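Arrumações de junho em casa da Orla

Bem-vindos a mais uma página do nosso álbum! Este ano a Orla Kavanagh resolveu dar a volta à lavandaria inteira, das prateleiras altas até ao canto do tanque, e nós lá fomos ajudar, entre conversa, chá e muita roupa dobrada (e alguma por dobrar, confesso). Os baldes e as bacias ficaram para o fim da tarde, quando já todos queriam era sentar-se.
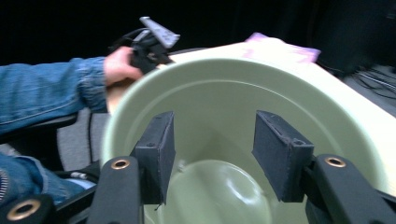
O balde verde-claro, grande e de rebordo grosso, daqueles em que dá gosto pôr uma manta de molho.

Muireann Dunne escreveu-nos que em casa dela os baldes grandes se guardam sempre de boca para baixo, por causa do pó, e que um de 10 litros lhe chega para quase tudo, menos para os cortinados.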